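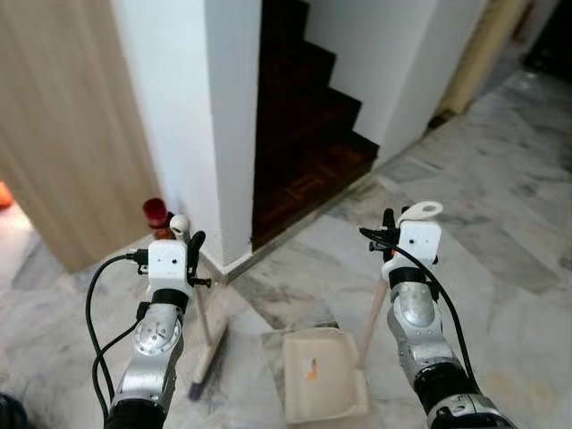

What should I budget for besides the robot?

Posted by mopbucket_50

Our office is pricing a two-arm robot for sweeping hallways. Marble tile, one staircase it won't be asked to climb. The Drimitz quote covers the arms and base and goes strangely quiet after that. What else will I be paying for by October?

Ezekiel Begay

Grippers. Ask whether the quote includes both, plus a spare set of clamp parts. Then cables, which live on the outside of the arms on plenty of models and find every door handle in the building. We put aside 19 percent of the purchase price for year one and spent it by spring, mostly on service visits. Get the visit rate in writing – ours was billed from the moment the van left the depot.

The broom and dustpan can be the ordinary kind with long wooden handles. Buy 2 sets the same, so you aren't teaching it a new handle every time a broom dies. Mesus wanted 80 dollars for a "compatible" dustpan. It was a dustpan.

tilegrout

get a broom

Pilar at Emonley

Try leasing for a quarter first. Gebru did that for us and took the deposit off the price when we bought. Check who pays for shipping if you send it back, as it's heavy and they know it.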